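3.2. Fondos estampados y objetos de uso doméstico

La segunda serie se dedicó a los fondos con motivo vegetal. En la serie anterior, con paredes lisas, los participantes localizaban los objetos pequeños casi sin recorrer el espacio con la mirada. Ledesma y Orellana habían propuesto que un estampado denso alarga esa búsqueda, sobre todo cuando el objeto comparte color con alguna flor del papel. Trabajamos con 27 participantes y 324 ensayos, repartidos entre abril y agosto.

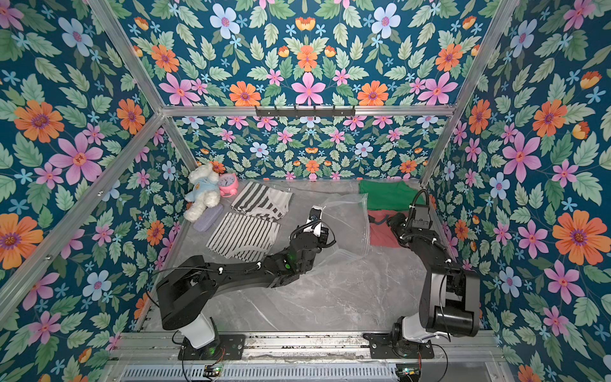
Los objetos se eligieron entre los que suelen quedar fuera de sitio en un dormitorio: un peluche, un despertador, un estuche de gafas, paños de rayas. El despertador rosa y el estuche lavanda se incluyeron por su cercanía con los tonos del papel; los paños, en blanco y negro, sirvieron de contraste.

Figura 4. Objetos sobre suelo gris de aspecto marmóreo, con papel floral de fondo azul verdoso. Al fondo, a la izquierda, el peluche con camiseta azul claro.

Cada participante debía nombrar en voz alta el objeto indicado en una tarjeta y señalarlo. Maldonado anotó los tiempos y Cheung revisó 52 ensayos elegidos al azar. Se descartaron los casos en que la persona señaló antes de nombrar, criterio que ya habíamos aplicado a las paredes lisas (apartado 3.1). Los tiempos de los paños se analizan por separado en el apartado 3.3, junto con los de otros textiles.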